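Le bac souple Gevik : notre projet de rangement

Par l'équipe Gevik -- publié en août

252 vues | 37 partages | 3 commentaires

Au départ, on voulait simplement ranger le matériel de sport du foyer étudiant de Drindport. Les balles roulaient sous les armoires, les sacs s'affaissaient dès qu'on les posait, et chercher quelque chose au fond prenait un temps fou ! De là est venue notre question : comment garder un sac souple grand ouvert, sans acheter de caisse rigide ?

Nous avons comparé des cartons, un vieux panier et plusieurs cadres bricolés à l'atelier Buthelezi. Le cadre l'a emporté très vite -- il se démonte, il pèse peu, et on voit tout de suite ce qu'on a rangé si le sac est transparent. Pour le prototype, baptisé Gevik, nous avions un budget de 32 euros, et nous avons passé une bonne partie du premier mois à habiller les tiges (le tissu glisse, il faut recommencer, mais quel plaisir quand ça tient enfin). 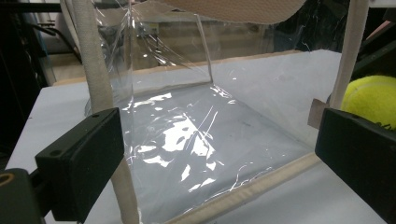 Le sac transparent ouvert dans son cadre de tiges habillées de tissu beige.

L'habillage est la partie dont nous sommes le plus fiers. Une tige nue marque le plastique et finit par le percer, alors qu'avec une bande de tissu le contact est bien plus doux. Le film reste fin, il fait des plis, et il brille beaucoup sous les lampes, ce qui gêne un peu pour distinguer les petits objets au fond.

Restent deux points à reprendre au prochain semestre : l'écartement des montants et la fixation du sac en haut du cadre. Nous aimerions aussi tester un film plus épais, de 200 microns, et présenter une deuxième version au concours Stellus. Les plans sont presque prêts !

Commentaires (3)

mimosa_b : Super idée, je veux la même chose pour mes pelotes de laine.

atelier_nord : Vous cousez la bande ou vous la collez ?

Gevik : On la colle, mais on a très envie d'essayer la couture !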